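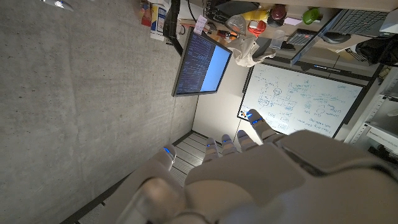
Skellunon publishes wrist-view method for estimating hand pose without a calibration target

28 July 2020 — Skellunon has released the first results from Cendau, a method that works out the position and tilt of a robotic hand from the view of one small camera mounted at the wrist. The method needs no printed target and no markers placed in the room.

Most wrist cameras are calibrated against a printed pattern, and the calibration has to be repeated whenever the mount is knocked or replaced. Cendau uses what is already in view. Long straight edges in the room give the tilt of the wrist, and the outline of the hand itself gives the offset between camera and palm. The two estimates are solved together.

The method was tested in an ordinary working room at the Lultedness laboratory. The room was not cleared or relit for the trials, and the hand was held at steep angles for much of the work.

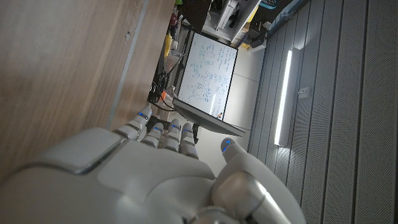
Each trial began with the fingers open and the hand empty, so that the outline could be fitted before any finger moved. The test set holds 1000 views from 17 arm positions. Across the set, the median error in tilt was 2 degrees. The solver failed to settle in 13 views, all of them with a single flat surface filling most of the image. These failures are included in the published figures.

Bright fittings were expected to cause trouble, as glare can hide the edge of a finger. Cendau gives less weight to any edge next to a saturated region.
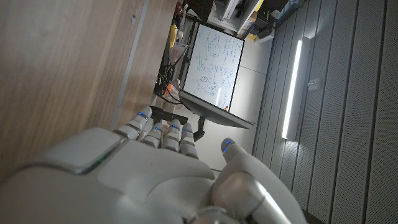
The robotic hand with fingertip lights on, facing the whiteboard and wall light at Lultedness.

The present version assumes a still room and does not handle people walking through the view. It has been tried on one design of hand only. A second round of tests, with the fingers closing on objects, is planned for September.

The solver and the test views are available on request from Skellunon for research use. The work was carried out under the Pugh programme on low-cost sensing for robotic hands.

Notes to editors: Tilt error is measured against the arm's own joint readings. Finger joint angles are read from the hand and are not estimated by the method.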